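# Filanley two-finger hand gripper: setup and care 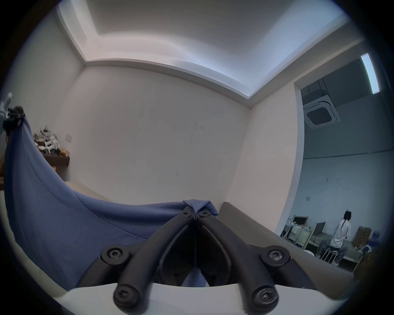 The Filanley gripper is delivered with the fingers closed and the grip set for soft materials. Before the first work you must check the play in the joints. Hold the base with one hand and move each finger lightly to the side. A small movement is normal, but both fingers should feel the same. For cloth work the tips are the important part: they should close on a thin fold and hold it by the corner, as with the blue-gray cloth between the fingertips, and the fold should come up in a small peak. If the cloth slides out at one side, the tips are not closing evenly and the links need adjusting.

## Adjusting the links

1. Switch off the tool and open the fingers by hand.
2. Loosen the outer joint screws by a quarter turn. Do not remove them.
3. Close the tips on a strip of thin paper and pull it slowly. You should feel the same resistance on both fingers.
4. Tighten left and right in turns, a little each time.
5. Open and close the gripper 11 times and repeat the paper test.

Please use only the small key from the box. A longer key gives too much force and the thread in the link can be damaged.

## Regular care

After around 100 hours of use, clean the joints with a dry brush. Lint from fabric collects behind the fingertips and makes the closing slow. Oil is not necessary and it will leave marks on light cloth. The white base plate can be wiped with a damp cloth, without alcohol.

## Spare parts

- Fingertip set, 2 pieces
- Joint screws with caps
- Link set, left and right (please order together)
- Adjusting key

Spare parts are sent from our store in Fastville. For repair, write to Hiu-tung Chou and give the serial number from the underside of the base.

Page revised Mar 7, 2018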